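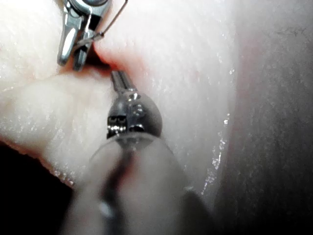
Grant reports / Interim / Surgical skills and theatre supply

Second progress report on the Totthorpe instrument reprocessing grant

To: Holger Hägglund, grants office
Period covered: up to the end of June

You asked for a plain account of whether the money is doing what the bid said it would. My answer is that some of it is, and that I would not yet put my name to the larger claims.

The grant pays for two things: the Zato tracking software, which logs each instrument tray as it leaves theatre and comes back, and a change in how trays are packed. The bid treated these as one piece of work. I think that was a mistake, as we now can't say which of them has had which effect.

Tray tracking

Zato went live on the main theatre corridor in the spring. In the period it logged 812 tray movements. The supplier's monthly summary calls this full coverage. I don't accept that. The night team were still using the paper book for urgent cases until well into June, and those trays appear in Zato only when a member of day staff types them in afterwards. The times on those entries are the typing times. Any chart of turnaround that includes them is partly a chart of when people got to a keyboard.

I have asked for late entries to be flagged. Najjar, who supply and support the software, say this can be done in the next release. They said the same about the release before.

Tray packing

The bid promised smaller trays with fewer unused instruments. Five tray types were to be redrawn by now. Two are in use. The others are held up by disagreement between surgeons over what counts as essential, and I have some sympathy with them. The list we gave them was drawn up from purchase records, which tell you what was bought and very little about what was picked up and used.

The two new trays are lighter and the washroom staff prefer them. That is worth having. It is not the saving in the bid, which rested on all five being in place and on no extra single packs being opened to make up for what had been left out. Single packs are being opened. We have only started to record how often.

Training

Sessions last 45 minutes and are held on a Wednesday, before the afternoon list. Attendance sheets look healthy. The feedback forms are nearly all positive, but they are filled in at the door with the trainer standing there, and I would give them little weight. A short check of what people remember a month later would tell us more. It was in the original plan and was dropped to save time.

Spending

Over budget on software support, under on everything else. The underspend comes from work that hasn't been done, so please don't read it as good news. The Gurkenton site was meant to join in this period. It has not, and the money set aside for it is untouched. I would prefer it stayed that way until the late entry problem is fixed at Totthorpe.

What I am asking for

Agreement to report tracking and packing separately from now on. Agreement to delay Gurkenton. A call with Najjar at which your office is present, as they answer more fully when the funder is on the line.

I have left the savings table out of this report. The figures in the draft came from the supplier's own estimate, and I could not trace how they were worked out.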